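**December, started 8:40 a.m.**

Blocks and bin again. Carrying on from the page with the coffee ring.

Took everything off the bench first and wiped the top with Clorent, half strength, then again with plain water. At full strength it leaves a film that picks up dust by the next morning. I let the top dry while I brought the blocks over from the rack. The pale top shows every scuff, so I went over the worst ones with a gray pad, with the grain. The ring near the back corner won't come out and I've stopped trying.

The bin had been on the floor for the last couple of weeks and had grit in it. Turned it over outside the roller door, knocked it out, then vacuumed the corners with the narrow nozzle. There was tape residue under one lip. I scraped it with a plastic card, no solvent. If anyone wants to stick a note on the bin in future, please use the Ki tape in the second drawer. It comes off clean. The brown parcel tape does not.

Set the bin back on the bench and checked it for rock. It rocked slightly, one corner. Shimmed with a folded piece of card, then took the card out again because I couldn't tell if it was the bin or the bench. Put the level across the bench: bench is fine front to back, and off a little left to right, same as it was in the fall. So it's the bin. Left the card in.

**Weighing**

The Hindside order was supposed to be matched at 600 g per block. I weighed 19 of them on the small scale before it started drifting. It reads up to 1000 g and the book says it wants a warm-up, which I skipped. Zeroed, gave it ten minutes, and did the first few over. They came back the same as before to within a gram or two, so I kept the rest.

Most are close. A couple are light, and one is heavy enough that I could tell by hand before it went on the scale. Put the heavy one to one side with a slip under it. Numbers are in the log under "red, second batch." I did not write on the blocks. Last time the pencil rubbed off on everything, and the marker bled into the face and we had to retire two of them.

What I'd like is a way of telling the two batches apart without marking them. Color doesn't do it. I had them side by side at the window and then under the bench light and could not sort them reliably either time. Edges might. The second batch feels sharper on the long edges to me, but I may be feeling the difference between new and handled.

**Loading the bin**

Tried a few ways of putting them in. Stacked flat, they sit nicely and you can see right away if one is missing, but the bottom layer is a nuisance to get out and you end up dragging the block along the wall. Stood on end they fall over if the bench gets bumped. Dropping them in any old way is noisy and I'd guess it's where most of the chipped corners come from.

Settled on laying a few in at a time, by hand, no pattern, with plenty of bare floor left between them. It takes more trips to the rack. I don't mind that. 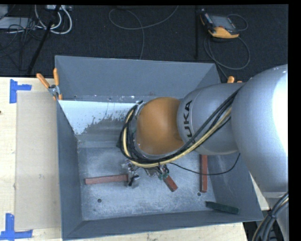

Madalena wants the bin kept fuller than this. She thinks a sparse bin lets the blocks slide and knock the walls whenever it gets shifted along the bench, and that a fuller one would hold them still. She also says the trips to the rack are fine for me because I'm the one who moved the rack closer.

Fair on both counts. On the sliding, I'm not sure. I pushed the bin the length of the bench by hand after lunch, lightly loaded, and the blocks moved only when I stopped short. With a full load the bin is heavy enough that I wouldn't want to push it at all. We could put a mat in the bottom. There's an offcut of thin rubber in the scrap drawer that's nearly the right size, though I'd want to be sure it can be lifted out and washed. Will try it tomorrow with the older batch and see what it does to the noise.

**Chips and corners**

Looked over the older batch while I had them out. Corner damage is mostly on the ends, hardly any along the length. I sorted them into keep, keep for rough use, and throw out. 9 went into rough use. Two to throw out, both split from a corner inward, and I've left them on the windowsill for Madalena to look at before they go.

For rough use I'd suggest we keep them in the shallow crate under the rack and never mix them back. We said this before and then mixed them back. I've put a strip of Ki tape on the crate with ROUGH written on it. Same pen as the drawer labels.

**Rack**

The rack is now against the short wall, next to the sink. Shelves from the top down:

- second batch, weighed
- second batch, not weighed yet
- older batch, keep
- crate, rough

Please leave the top shelf alone until I've finished the log. The heavy one is on that shelf at the left, on its slip.

The wall by the sink gets splashed. Moved the rack out a hand's width and hung a piece of sheet plastic behind it. It's ugly but it's dry.

**Prillstead**

They asked if they could borrow a set in the new year. I said yes in principle, older batch only, and they bring their own bin. Last time our bin went over there it was away for a month and came back with the grit I was vacuuming out this morning, or some relative of it. Need to tell them the weights are not matched in that batch. I'll send the log page so they can pick.

**Still to do**

- weigh the remainder, scale warmed up properly this time
- rubber offcut, cut to size, wash first
- ask Hindside about the heavy one and whether they'd swap it
- more gray pads, we're on the last one
- second jug for the Clorent mix with the dilution written on it
- find out where the good level went, the one I used today has a sticky bubble

3:50 p.m. Lid back on the Clorent, vacuum emptied, scale off. Gray pads added to the order sheet.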